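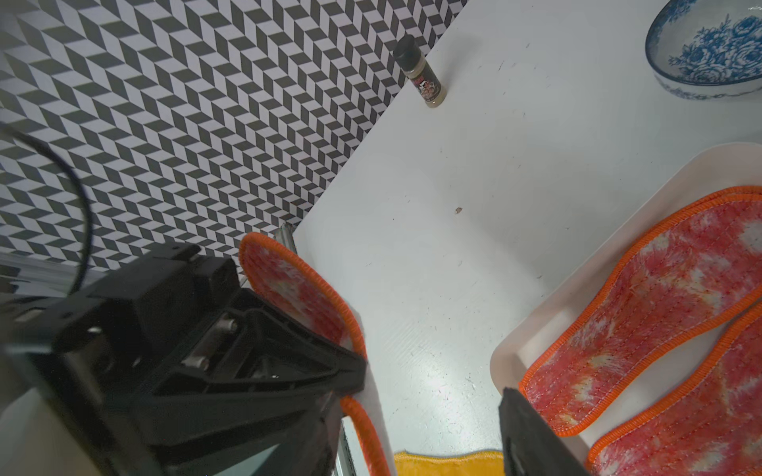

# Fultden Village Siren, Model 405

The Model 405 is an electronic warning siren for small towns and villages near a border or a front line, where shelling can start with very little warning. It is made for mayors, civil defense offices and aid groups that must protect people without having a big budget.

The siren works from the local electricity and changes to its own battery when the power fails. One full battery keeps the siren ready for 27 hours. After this time it must be charged again, from the network, from a generator or from a solar panel (the panel is not included).

## Signals and voice

The siren has 2 fixed signals, one for "go to the shelter" and one for "danger is over". You can also speak through the microphone, or play a message which you have recorded before. We advise to record the messages with a voice that people in the village already know. Up to 13 messages can be stored, in any language.

## Who can start it

- A person at the control box, with a key
- A person with a registered telephone, by call or text message
- Another Model 405 in a neighboring village, by radio link

The telephone way depends on the mobile network, and during fighting the network is often overloaded or switched off. Please do not plan your warning only with telephones. The key and the radio link work also without any network.

## What is in the delivery

- Siren head with four horns
- Control box with lock and three keys
- Battery and charger
- Microphone with cable
- Mast bracket and bolts
- Printed manual in English, Arabic, French and Ukrainian

The mast is not included. Most of our customers use the roof of the school or the town hall. Two persons can do the installation in one day, but the connection to the electricity must be made by an electrician.

## Testing

Test the siren once a month, always at the same hour, and inform the residents before. In places where people have lived through shelling, a test without announcement can cause real fear – children especially suffer from it. The control box has a silent test too, which checks the battery and the horns with no sound.

## Radio link

For a link between villages you need the Prolleo antenna set, sold separately. The older Maksymiv receivers can be connected with an adapter cable. Flelent control boxes are not compatible.

## Orders and questions

Prices depend on quantity and on the country of delivery. For an offer please write to Kirsty Dobson in our sales office. Technical questions go to Murray Baxter. Orders received before the end of May are shipped in June.

Page updated: Friday, May 15, 2020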